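Fenden open day – anyone else go to the robot demo?
Board: Local Makers and Tinkerers > Events and Visits
Replies: 11

quillback
Went over to the Fenden open day on Sunday, mainly for the two-arm robot demo as that was what the Rolcombe newsletter had been going on about. Posting notes for those who couldn't get a lift. I was there from opening until the tea urn ran out.

Three parts to it, as far as I could make out.

1. The furniture job. Flat-pack in white plastic, upside down on a table with a black cloth over it, and the robot working on the legs. The right gripper goes round the leg partway up and the left one stays low near the base. Slower than I would be, but I was more interested in how it held things than in the speed.
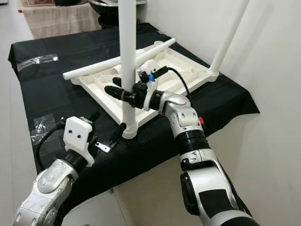
2. The talk. Half an hour in the side room, slides, mostly on how they plan a job that needs both arms. Good on the planning, thin on what happens when a part slips. I asked and was told to come and find them afterwards, and then couldn't.

3. Questions at the table. Best bit. The staff were happy to be interrupted.

tarn_end
Thanks for writing it up. Did it finish the thing? That's what I'd want to know before driving all that way next time.

quillback
Couldn't tell you. I moved between the table and the talk, so I only saw parts of the job.

Mossop77
I was there as well and came away less impressed. Putting a leg in a socket is something you do without thinking. If it needs a whole table and a team of people standing near it, I can't see what it's for.

pellworth
That's a bit hard. You do it without thinking because you've got two hands and a lifetime of practice. Holding a long tube well up from the end and getting the bottom of it square to a hole is awkward. Try it with two pairs of kitchen tongs and let us know.

Mossop77
I'd use a jig. Clamp the base, drop the legs in from a guide, finished. You don't need two arms for that and you certainly don't need all those joints.

pellworth
A jig does one table. If the next job is a shelf you make another jig. The speaker did say this, second or third slide.

Mossop77
He said it. I didn't see a shelf.

hob_and_nail
I got there after lunch and stood at the side for most of an hour, so I can add a bit. What I found useful was watching the two grippers share one long piece. The lower one is down by the fitting, where the tube flares out, and the upper one is near the middle, right next to a rubber band that's on the pipe. 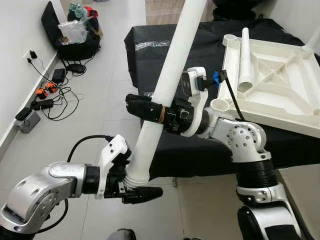

I asked one of the staff how much of the movement is worked out beforehand and she said it varies with the job, and that the hard part for them is agreeing between the arms which one gives way when both are holding on. I hadn't thought of that. With my own hands one of them just goes slack. She also said they lose more time to cables than to anything else, which will sound familiar to everybody on this board.

tarn_end
Cables, yes. I had a small arm on the bench last winter and spent more evenings on strain relief than on code. Is the long tube meant to be a leg, then? It looks different at the end from the first one.

hob_and_nail
I took it for part of the same kit but I didn't ask, so don't quote me.

Prajapati
I help out with the Rolcombe group and we had a few people there. Two things for anyone thinking of the next one. Parking at Fenden is on the road only, and the side room has no step-free way in, so ring ahead if that matters to you. The demo room itself is on the level.

On the argument above, I think you're both talking about different buyers. For one product in the thousands Mossop is right, use a jig. For a place that changes what it makes every fortnight I'd want to see the robot do several jobs in one afternoon, and we didn't get that on Sunday. I put it on the feedback form.

Mossop77
Fair enough. If they show two different jobs back to back, with the changeover left in, I'll go again.

quillback
Same here. Last thing from me – there was a sign-up sheet by the door for a smaller visit in November. They're calling it Drakodora, after the project name on the slides, and the places are limited. I put my name down and one for a guest. If anyone from this board wants the guest place, send me a message. First come gets it, and you'll need to bring your own lunch as there's nothing open nearby.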